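Marchal, mardi 10 décembre 2024. Petit fil sur le placage à effet bois, sujet dont vous vous passiez très bien jusqu'ici.

Je cherche un dessus de table pour l'atelier. Critère numéro un : avoir l'air du bois. Critère numéro deux : ne pas coûter le prix du bois. Vous voyez déjà où ça coince.

Devis pour un plateau massif : 1 320 euros. J'ai remercié poliment et j'ai marché jusqu'au café d'en face pour m'asseoir un peu.

Emlyn Hopkin, qui a un avis sur tout et une ponceuse, m'a juré qu'une feuille de placage bien veinée faisait illusion. Il a aussi juré que je finirais mon étagère en février. C'était en février.

Donc je regarde le veinage. Je ne fais plus que ça. Orange brun, stries foncées, et un brillant qui renvoie la moindre lumière.

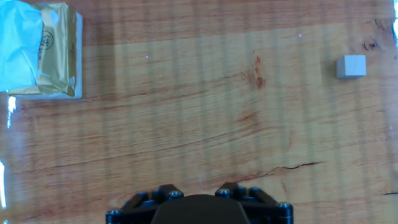
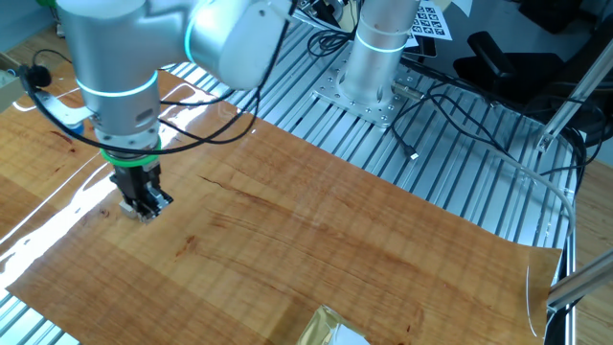 Le ton chaud, je prends. Le brillant, je me méfie : chez Keromia ils appellent ça « finition lumineuse », chez moi ça s'appelle voir chaque trace de doigt à six mètres.

Et puis il y a l'effet store. Un peu de soleil à travers des lames et votre table devient un zèbre. Très joli de neuf à dix heures, pénible dès qu'on essaie de tracer un trait droit.

J'ai demandé des échantillons mats. J'en ai reçu 11, dont un s'appelle Cellier et sent effectivement la cave.

Conseil quand même, tant qu'on y est : posez l'échantillon à plat, à la hauteur de la table, et tournez autour. Debout contre un mur, ils sont tous beaux. Moi aussi.

Pour l'instant je penche pour un veinage couché, dans la longueur, ton miel, satiné. Emlyn dit que c'est « sage ». Venant de lui c'est une insulte.

La suite quand j'aurai choisi la colle - j'ai déjà trois personnes fâchées dans mes messages à ce sujet.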